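Home Talks Notes Workshops Contact

Speaker notes – "Where the cable goes"
Frauke Ehlers, Bollholm evening talks, 2023-10-24

Start slowly, let people find their chairs. Thank Éabha Hanrahan for having me back, and for putting the kettle on before anyone asked. Say hello to the folks who drove over from Pludholm, it's a long way on a dark road.

Opening story: the drawer. When my mother moved house in March we emptied a kitchen drawer and it was cables all the way to the bottom, every one of them knotted to its neighbour. I sat on the floor with that drawer for a whole evening and, I have to admit, I had a lovely time. Ask for hands – who has a drawer like it at home? (Wait for the laugh, then wait a bit longer, there's always one person who has two.)

Main point, and please don't rush it: a cable remembers how you treated it. Wind it tight around your elbow every time and it will favour that twist for years. Lay it down in easy loops, letting it turn the way it wants to, and it'll come out again next time without a fight. Pass the practice lengths along the rows now. Over, under, over, under. Walk around and help, and leave the first row until last, they always manage on their own.

If there's time, tell the Fleury story: 200 seats, a borrowed hall, and the one long extension lead wound up in a ball behind the piano. Nine of us stood there picking at it while the audience came in. I still blush!

Next slide. Holding a cable. Leave this one up while people try it themselves.
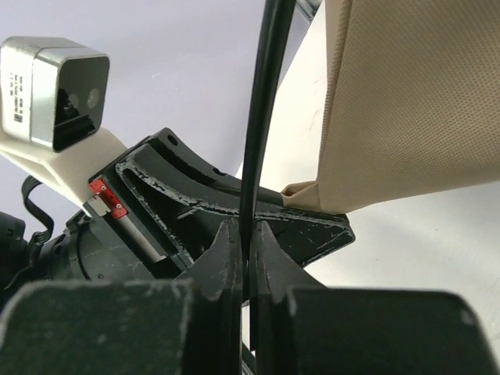 A glossy black cable held at the fingertips, with a gentle curve above the grip.

Talk about the curve – I'm very fond of a gentle curve. Get people to hold their own piece lightly near one end and let the rest find its shape before they start looping. If it kinks, go back a little way and roll it between finger and thumb. No yanking, please, however late it is.

Then ties and labels. Soft ties, put on loosely, and a label at both ends (pencil is fine, mine have lasted since the Andoleck workshop). Show the 3 lengths I brought from home and let people handle them over tea.

Questions. Somebody will ask about Christmas lights, so have the cardboard ready. Collect the practice pieces at the door and give Éabha her key back.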